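Gruvero gripper trial: your questions

Is the Rernstead kitchen package worth 188 a month?
Ask me again in June. The sales sheet promises a lot — most of it in simulation.

Does the price include the simulator?
Yes, with two seats. Extra seats are charged, and Pichler won't put the rate in writing.

How many practice runs have you done?
1713, all on virtual worktops. I wouldn't take that as proof of anything in a real kitchen.

Can it cope with clutter?
That's the claim. A spatula near a knife handle is a fair test, and I'd want to see the failures too.
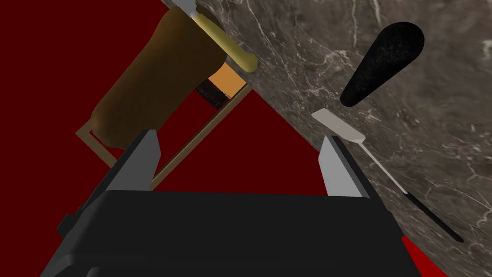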